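The Coat Money

Osvaldo Leone took the night bus to Covitska in April with 104 dollars sewn into the lining of his jacket. His mother had done the sewing. She used black thread and small stitches, and she told him not to touch it before he got to his uncle's.

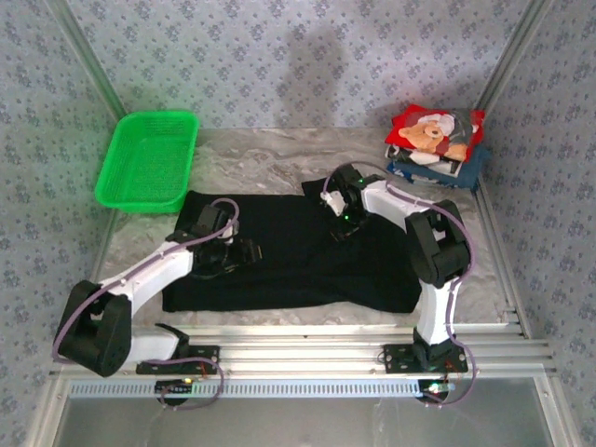

Black cloth, spread out.

The bus stopped at Gernar a little after 4 in the morning. The driver said they would be there ten minutes. Osvaldo bought a roll and a coffee with the coins in his pocket and sat by the window.
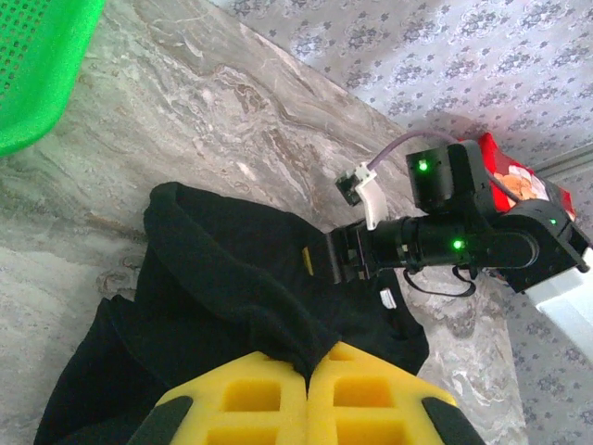
A woman at the next table was crying without making any noise. She had a ticket to Husora and it was the wrong ticket. The right one cost 12 dollars more. He listened to her explain it to the clerk, and then explain it again.

He went into the washroom and bit through the thread.
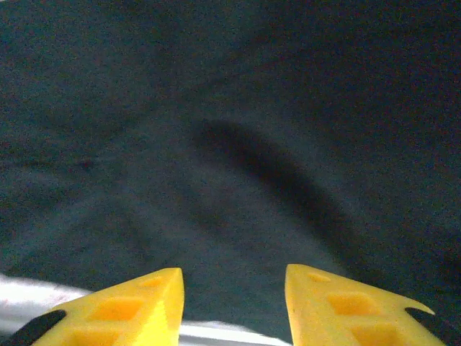
Husora

His uncle met him at noon and counted the money on the kitchen table.

"Ninety-two," his uncle said.

"Yes."

"Your mother said 104."

Osvaldo said he had changed buses – he had ridden on through Husora, to see that someone got off all right – and the fare was more than they had thought.
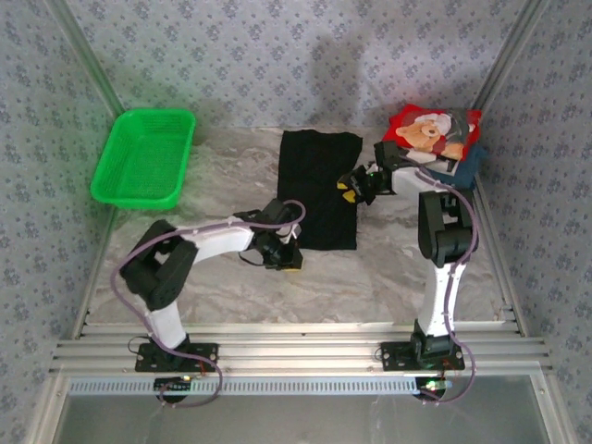

His uncle put the bills in a coffee can and set it on the shelf. Then he got out a needle and asked for the jacket. The lining was hanging loose, he said, and it was cold in the mornings.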